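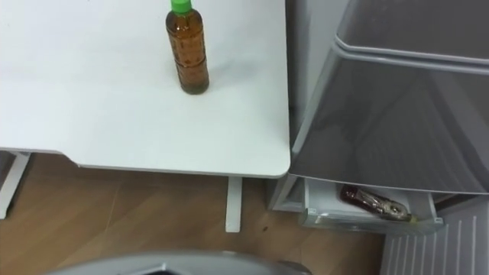

A green-capped bottle on a white table.

Caring for your rowing kit at home

Feb 4, 2022

Most club rowers own three or four all-in-ones, a splash jacket and a drawer full of odd socks. With a bit of care the expensive items will last several seasons. These tips were collected by Daranee Jaidee from members of the Chaimongkol masters squad.

1. Rinse before you wash
River water leaves silt in the seat panel. Turn the all-in-one inside out and run it under the cold tap until the water is clear. If you can't wash it the same day, hang it up – don't leave it balled in the bag.

2. Wash cool, skip the softener
Use a cool cycle and half the usual detergent. Fabric softener coats the fibers, and the kit stops wicking. Close the zippers on jackets first so they don't snag the Lycra.

3. Grease on leggings
Slide grease gets on everybody's calves. Rub a drop of dish soap into the mark with a finger, leave it for 41 minutes (Kittipong's figure, he times it with an outing video) and wash as normal. Old stains may need a second go.

4. Water bottles
Fill with warm water and a spoonful of baking soda and leave overnight. Take the valve apart and scrub it with an old toothbrush. Store bottles with the lids off. Sports drink left in over a weekend will need the treatment twice.

5. Drying shoes
Pull out the insoles and stuff the shoes with newspaper. Change the paper after an hour. Keep them away from radiators, which crack the glue.
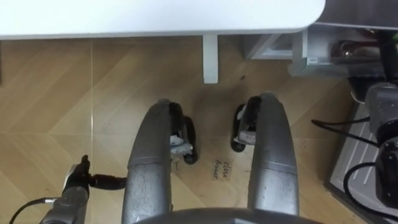

6. Wipe down the erg
If you keep a rowing machine at home, wipe the rail with a damp cloth after every session. Black streaks on the rail come from the seat rollers, so wipe those as well. Sunee Onsri puts a rubber mat under hers and shakes it outside once a week. Oil the chain with a teaspoon of light machine oil on a paper towel, and work it along the full length.

7. Blister kit
A small tin with tape, blunt scissors, alcohol wipes and a nail file is enough. Check it in July before the regattas start, as tape goes gummy in a hot car.

8. Label everything
Use a laundry marker on the inside of the collar, and write initials on the base of your bottle. Black splash jackets all look the same on a boathouse peg.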